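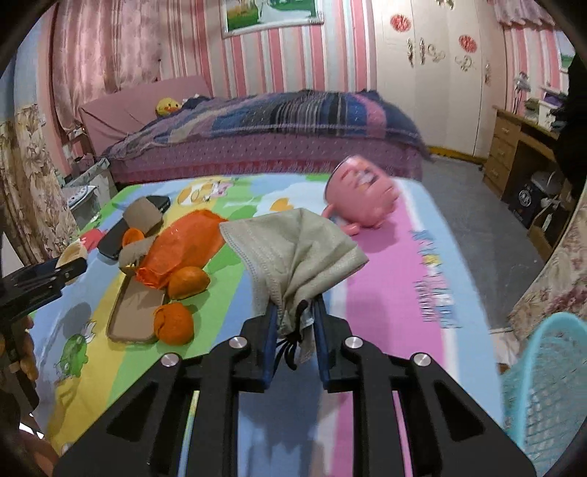

*Yan Brovard*

Every home I know has a table which collects things. In our flat in Wosex it is the one with the cartoon mat, and by four in the afternoon it is usually full. Fruit arrives there first, then the bag, then whatever somebody had in the hand when the telephone rang.

I have tried many systems for this table. Last October I bought a set of boxes with lids from Botasell, a small household shop near the station, and I wrote a label for each one. After 6 weeks the boxes were also on the table. So I began again with a simpler rule: I take one thing, I decide its place, and only then I take the next.

Soft things go first. A piece of grey-beige fabric with thin black cords and a small white tag is difficult to put anywhere, as it has no proper shape of its own. It folds over, the cords catch on its neighbours, and it covers what is under it. When it is lifted by the narrow end it opens like a fan, and suddenly there is more table than you thought.

The second group is food, or what looks like food. Two orange fruits, one long and dark, the other rounder, do not need a drawer. They need a bowl, and I keep ours on the shelf at the height of a child. The crumpled orange bag beside them can be folded in four and kept for the market.

Then come the things with a face. A glossy pink one, rather like a mug, with red and white details, was lying on its side, and I find such objects the hardest to send away. I stand them up at the back – it is a weak decision, I know.

The taupe tray stays. For a long time I tidied trays together with everything else, which was my mistake, for a shallow tray gives the small things a border. When it is full, I stop and sort. The whole work takes me nearly 7 minutes, and I do it before I start to cook.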